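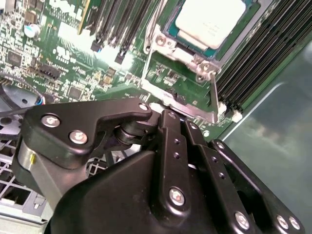

Osstead indoor bike trainer, reviewed 2025-01-06

I bought the Osstead trainer for the winter, as I race on the track at Plavano and the hall is closed until February. After two months and 600 kilometres I am mostly content. The resistance feels even, also in a hard sprint, and the legs stay firm on the floor. The fan is loud – my neighbour has asked about it. The manual is poor. I give it 4 out of five.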